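Pondham > Projects > Workshop move > Bins and benches

Bins and benches, the photo page

Quick one before I lose the pictures again. Workshop move, from the old unit on Privcombe to the back rooms at Trudarthorpe. Took us from Friday lunch to well past dark and then bits of the week after. Most of the albums are on Man-sik Kwon's phone and will go up when he finds the cable. So this page is short for now. Notes first, pictures to come as I get them sorted.

What moved: benches, two vises, the drawer units, all the sheet-metal bins, the offcuts. What didn't: the old drill press stand (cracked foot, not worth the van space) and the lino.

Benches went in first. Doors at Trudarthorpe are narrower than the drawing said, so tops came off legs and went through on edge. Seventeen bolts in a coffee can, all of them back where they belong by supper. Yu-na Na marked the undersides with chalk which helped alot, copy that if you ever do this.

Shelving next. Awasthi uprights, the gray ones, hooked on without swearing. Bottom shelf stays clear for the heavy stuff - please don't put paint there.

Then the bins. We talked about going back to flat trays and I'm glad we didn't. Short pieces in a tray end up all over the bench. With sloped sides they slide to the middle and you can get at them. Downside, the sloped ones eat a lot of table, and you can't stack them full.

Rules for the bins, same as before:
- wood pieces only, no screws, no tape ends
- not to the brim
- if it's longer than the floor of the bin it goes on the rack
- sweep the dust out on Friday, it packs into the corners

Labels still to do. Last ones were masking tape and fell off in the heat. Myung-ja Ban has a punch set, so stamped tags maybe, tied on with wire. Bin list is at 939 in the parts book if you want to check what used to live where.

Offcuts and odd bits, the big gray bin on its table. Reddish-brown wood pieces on the bottom, a dark green bar or sponge or some such in with them. Plenty of room left in it. 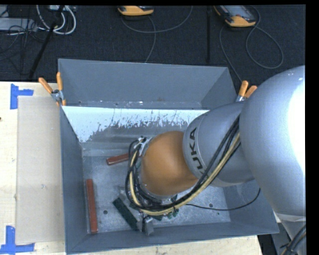 Maricica Lungu wrote in to say the sloped bins are fine for sticks but hopeless for anything round, dowels all roll to the bottom and jam side by side, and could we keep one flat tray for those. Fair point. One tray is staying, end of the second bench, dowels and nothing else.

Still wanted: a decent dustpan, 5 or so feet of edging strip, somebody to look at the light over the sink. Leonidas Dimitriou has the key untill the spare is cut.

More when the phone cable turns up.

Contact: leave a note at the Pondham desk | © Pondham workshop pages | Back to top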